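Home | Notebook | Bench log | Supplies | Search

Pavmont workshop notebook – February, page 367

Desk corner, cups and basket

Started 2 pm, after the Sauerland shipment got signed for. Goal for the afternoon: get the break corner usable again so people stop putting coffee next to the glaze test tiles. Kaede Fujimoto wants the cups kept in the black wire basket, on the pale wood table with the cable hole. Fine by me. 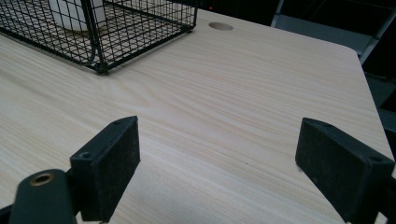

White cup, black wire basket. 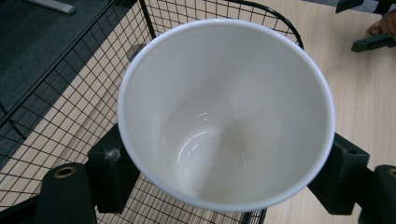
Notes as I go, will tidy later (wont).

Basket: the square grid one, from the Vekura order. Was holding sample bags before, those are now in the drawer under the kiln log. Keep it toward the back of the table but off the cable hole. We need that hole for the kettle lead and last time someone parked a box on it and the plug got wedged.

Cups: plain white only in here. The speckled ones from the Brornix trial are NOT food safe until the leach results come back, those go on the top shelf with tape on the handles. Please dont mix them up again. I drank out of one in January and Kaede has not let it go.

Checked all the white ones for crazing under the lamp. 2 rejects, both hairlines near the foot. Binned. The rest go back after a wash. Stain in the bottom of one came out with baking soda paste, maybe ten minutes' soak, then a soft cloth. Don't use the green scrubber, it leaves grey marks in the glaze and then you think it's a crack.

Table: wiped down with the mild stuff. Ring mark by the wall side is still there, tried twice. Leaving it. Somebody said mayonnaise – not trying mayonnaise.

Storage question, not settled. Kaede says rim up, easier to grab. I say rim down, because of the dust from the sanding bench. Compromise for now is rim up with a tea towel over the lot when sanding is on. We'll see if anyone does it. If the towel goes missing again I'm going to buy a basket with a lid and charge it to consumables.

Also the wire is a bit hard on the glaze if you drop a cup in, so set them down. Could line the bottom with a bit of that shelf mat, there's an offcut in the packing area, around 6 inches wide. Too narrow on its own, would need a second peice. Ask Kaede where the roll went.

To do:
- shelf mat for basket
- label for top shelf (speckled = do not drink)
- chase leach results
- new tea towel
- move the kettle over once the extension lead is back from the packing area

Stopped at 4:30, kiln needed unloading. Rest of it tomorrow.

Recent entries
Kiln shelf wash, second coat
Sauerland shipment, breakage list
Brornix speckle trial, tile set 2
Where the good tape lives

Pavmont workshop notebook – questions to the bench desk – Back to top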